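Yurt House Residents - Notes from the May Meeting

Started at 7:30 in the evening, downstairs. Chair: Fulgencio Soler. Notes: Stanisława Stępień.

1. Notes from last time
Approved with one fix. The paint for the hallway came from Nakonel, and I had written Nevel. Sorry, both!

2. Coats
This took up most of the evening and it was a great discussion. Everybody loves having a proper coat rack in the big room, and the chairs have finally been freed of jackets. Fulgencio would like one hook per household and guests wherever there is space. Two people felt that was too strict. We agreed to try it until the summer and talk again. Wet umbrellas go in the tub by the door, please, and backpacks go upstairs with their owners.

A second rack for the upper floor was priced at $122 from Brumolero. Lovely thing, but we said no for now. Stanisława will ask Nevel if they have one secondhand.

3. Lights
The recessed ceiling lights are a joy in the evenings, and the white ceiling makes the whole place feel bigger. Request from the upper floor: could the big ones go off at 11? Agreed. Whoever is still at the desks after that uses a desk lamp. Spare bulbs - $30 set aside, Fulgencio to buy.

4. Railings
No towels or blankets over the black railings, upstairs or on the mezzanine. They look so good bare! Dusting them takes 30 minutes if two of us do it, so we will add it to the monthly cleanup. Stanisława and Fulgencio are down for the first round.

5. Desk area
Papers left out overnight will be put in the tray. The long extension cord is still missing, so check your rooms.

6. Money
$60 left in the house fund after the bulbs. Very happy with that.

7. Any other business
Soup night was wonderful and we want another one. Fulgencio offered to make the beet soup again - yes please. Sign up on the kitchen door with what you're bringing.

Closed at 8:45. Next meeting in June, same time, and Stanisława will bring the cake. 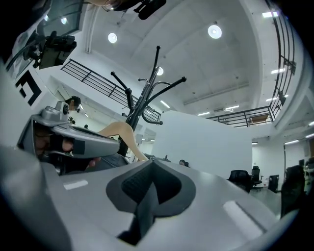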